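Receiving inspection checklist for incoming aluminum stock, with my comments
Telico, Nikomstead shop
Revised 17 Sep 2019

I rewrote this list because the old one was a single page of boxes and everybody ticked them from the top down without looking up. Mine is longer. I've put my comments under each item so you can see what I'm after, and if you think I'm being fussy about something, come find me and we'll argue about it over coffee.

It covers plate, bar and extrusion that comes in for bracket and rib work. Fasteners have their own list, and so do castings (which we hardly see anymore, but the list is still in the binder).

BEFORE THE TRUCK IS UNLOADED

1. Dock plate down, wheels chocked, engine off.
[ ] OK [ ] Not OK
Comment: Chocks on both sides, please. I know the lot looks flat. It slopes toward the drain, and I've watched a marble roll the whole length of it.

2. Load looks square on the trailer, straps tight.
[ ] OK [ ] Not OK
Comment: If a bundle has shifted, leave the straps alone and get the lead. A leaning bundle of bar can come off the side when the last strap goes, and there's no catching it. Take your photos before anybody climbs up.

3. Gloves, sleeves, safety shoes, glasses.
[ ] OK [ ] Not OK
Comment: Cut-resistant gloves, the gray ones. The thin rubber-dipped ones are fine for paperwork and that's it! Sheared edges on plate are as bad as a kitchen knife, and banding is worse.

4. Forklift daily check signed.
[ ] OK [ ] Not OK
Comment: Signed today. I found one in January that had been signed a week ahead.

PAPERWORK

5. Packing slip matches our purchase order, line by line.
[ ] OK [ ] Not OK
Comment: Alloy, temper, size, quantity, revision of the spec. Temper is the one people skate past. Two tempers of the same alloy look identical on the rack and behave very differently under the cutter.

6. Mill certificate in hand, heat or lot number readable.
[ ] OK [ ] Not OK
Comment: "They're emailing it" means Not OK. Put the material in the yellow hold rack and write the time on the tag. Most of what we buy comes through Vieira and their certs are usually stapled to the slip, so check the back of it before you get on the phone. I've called them up all huffy and then turned the page over. Not my best morning.

7. Lot number on the cert matches lot number on the metal.
[ ] OK [ ] Not OK
Comment: Look at the metal. Don't read one paper against another paper and call it done. If the ink has rubbed off, try the other end of the bar, and if that's gone too, it goes on hold.

8. Country of melt recorded where the contract asks for it.
[ ] OK [ ] Not OK [ ] N/A
Comment: The Pumeneck brackets ask for it. Everything else, check the job traveler. N/A is a perfectly good answer as long as you opened the traveler first.

THE METAL ITSELF

9. Interleaf paper or film in place between plates.
[ ] OK [ ] Not OK
Comment: Missing paper by itself isn't a rejection. It does mean you look at both faces of every plate in the stack, and yes, that means flipping them with the vacuum lifter, and yes, it takes forever.

10. No water stain, white bloom or black spotting.
[ ] OK [ ] Not OK
Comment: Run a fingernail over it (glove off, away from the edge). If you can feel it, write it up. Water stain tends to creep in from the edges of a stack, so the top sheet can be beautiful while the third one down looks like a bathroom ceiling.

11. No scratches, dents or fork marks past the limit on the drawing.
[ ] OK [ ] Not OK
Comment: Use the depth gauge. I get a lot of notes saying "minor scratch" and I can't do a thing with that. Give me a depth, a length and where it is from the stamped end.

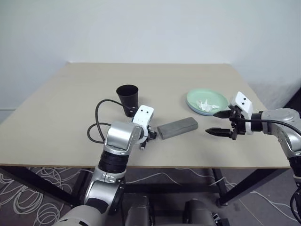
12. Size check, thickness at the corners and the middle.
[ ] OK [ ] Not OK
Comment: Let the metal come up to shop temperature before you measure. In winter I'd leave it overnight if the schedule lets you. Wipe the micrometer faces, zero it, and write down what you read instead of what you were hoping to read. Bars get measured at both ends, and long extrusions get a straightness check on the granite with feelers.

13. Conductivity or hardness check, when the traveler calls for it.
[ ] OK [ ] Not OK [ ] N/A
Comment: Check the meter on the reference blocks first and log the reading. If the meter is out, everything you tested since the last good check is suspect, and I'd much rather hear that from you than find it myself. Nobody gets yelled at for reporting a bad meter.

That's 13 items, and any single Not OK stops the lot. There's no scoring. Somebody asked me whether twelve out of thirteen was a pass, and I'd like to be very clear that it's a hold tag.

PUTTING IT AWAY

Accepted stock gets a green tag with the lot number, the date and your initials, and it goes in the rack by alloy first and thickness second. Heavy plate stays low. The top shelf limit is painted on the upright at 785 pounds per bay, and that's the whole bay and not each bundle, which I mention because we've had that conversation more than once.

Keep 40 inches clear in the aisle. A bar sticking out past the rack face needs a flag on it, or better, turn it around and push it in from the other end. If it still sticks out, it's in the wrong rack.

Hold material stays on the yellow rack with the red tag facing out. Please don't borrow from it, even a short piece, even for a setup part. A setup part has a way of wandering into the good bin, and then I'm pulling records all afternoon.

COMMENTS FROM THE LAST WALK-THROUGH

I went through the receiving area with the new list and wrote down 3 findings. The first is closed and the others are open.

Finding 1: Banding cutters had a loose pivot and the guard was gone. Replaced both pairs. The old ones are in the scrap bin, so please don't rescue them. Closed.

Finding 2: Two hold tags with no reason written on them. I traced one to a missing cert, and the other I still can't explain, so that plate is staying where it is until I can. If it's yours, speak up! Open.

Finding 3: The eyewash by the dock had boxes stacked in front of it. I moved them, they were back by lunch, and I moved them again. I've asked for floor striping and a sign. Until the paint is down, I'm going to keep moving the boxes and I'm going to be grumpy about it. Open.

A few good things too, while I'm here. The cert binder is in order for the first time since I started, the vacuum lifter pads have been changed and the date is written on the frame where you can read it, and the floor by the saw was swept. Thank you for that, whoever did it.

Blank copies are in the tray next to the receiving desk. Use the one with today's revision date in the corner and toss any older ones you find in a drawer. Finished sheets go in the job folder with the cert, and a copy of anything marked Not OK goes in my box before the end of the shift.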